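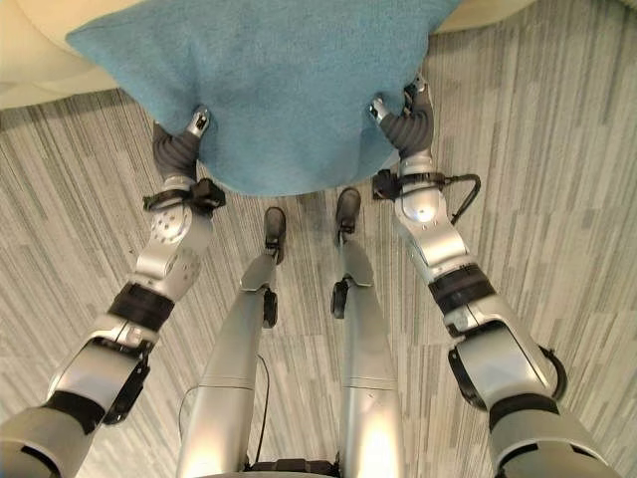 Search the site
Go

The great cushion amnesty

Members of the Zimholm residents' club will know that the lounge has been short of cushions since January. We bought 20. At the last look there were 5, and one of those was really a folded coat.

We are not accusing anyone. Cushions wander. They go out to the garden for an hour's reading, meet a nice deckchair and never write home. All the same, if you have one in your flat that you don't remember buying, the box by the Arnari Street door is open day and night and has no opinion of you.

Replacements would cost £219, or £267 if we want the sort with covers that come off. Anyone who was at the curry evening will know which sort we want.

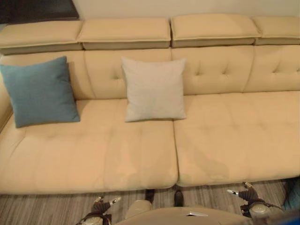
Where to sit, and for how long

A few of you have asked for a rule about saving seats on film nights. Very well. A cardigan holds a place for the length of the adverts. A newspaper holds it until somebody wants to read the newspaper. A handbag holds it for ever, as we have all learned – please use this power kindly.

Feet stay on the floor, including feet in very clean socks. Crumbs should leave with the person who brought them. If you drop off during the film you will be left in peace, though whoever is next to you may nudge you if the snoring drowns out the dialogue.

Doors open at seven for the next one. Bring your own cushion, or one of ours.

Filed under: Club News, Lounge & Garden

© Zimholm Residents' Club | Contact us | Back to top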